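About Tiongson

Tiongson is a bookkeeping office for small shops and restaurants in Mallevberg. Aileen Evangelista opened it 15 years ago in one room on Skalham Street, and Renato Barredo joined her the following June to run payroll.

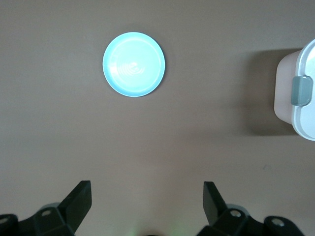 We now have five staff and still work from the same street – number 474, second floor. Most clients come in once a month with their receipts. New clients should call first.

We use cookies to remember your settings. Accept | Manage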